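Workshop tips: getting a homemade parallel gripper to close straight

Filed under: Bench and shop
By Elias Saab
April 18, 2018

These notes come from the small arm we are building on the back bench at Hamby. The arm is the usual belt-driven type. The gripper took longer than the rest of it, mostly through avoidable errors.

Check the rails before the fingers. Clamp the carriage to something flat, disconnect the motor and slide it end to end by hand. A tight spot at one end means the rails are not parallel. Loosen the screws on one rail, run the carriage to the tight end, retighten there, then repeat at the other end. Do not oil a tight rail to make it feel better.

Cut both fingers from the same strip, clamped together, and drill the mounting holes in one pass. File the inside faces after mounting. Use 800 grit paper on a flat block to finish, and stop when a strip of receipt paper drags evenly from base to tip.
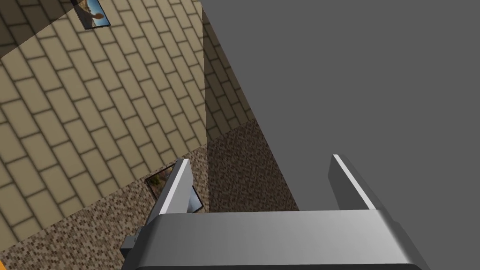
Set the zero position with the fingers open. Closing them hard against each other to find zero loads the belt and gives a different number each time. In the simulator, park the model with a clear gap between the fingers and nothing in it, then bring the real gripper to the same opening with a feeler stock or a drill shank. Our zero landed at 536 counts and has been repeatable since February. Keep the room in the simulator as well. The tiled wall and the plain gray surface make a tilted wrist easy to spot, and Lina Chamoun found a sign error in our wrist roll that way.

Limit motor current first, speed second. Start at 15 percent of the rated current and raise it in small steps until the fingers hold a dry sponge without slipping. If the motor is warm to the touch after a minute of holding, go back one step.

Route the cable with slack at the wrist. Turn the wrist to both ends of its travel before tightening any ties. Two ties on the forearm are enough; a tie on the moving carriage will saw through the insulation.

Use removable threadlocker on the finger screws and none on the rail screws, which will need adjusting again.

Pads: bicycle inner tube, glued with contact cement, both faces scuffed. Replace when shiny.

Tarek Mahasneh has the drilling template. Return it to the drawer under the vise.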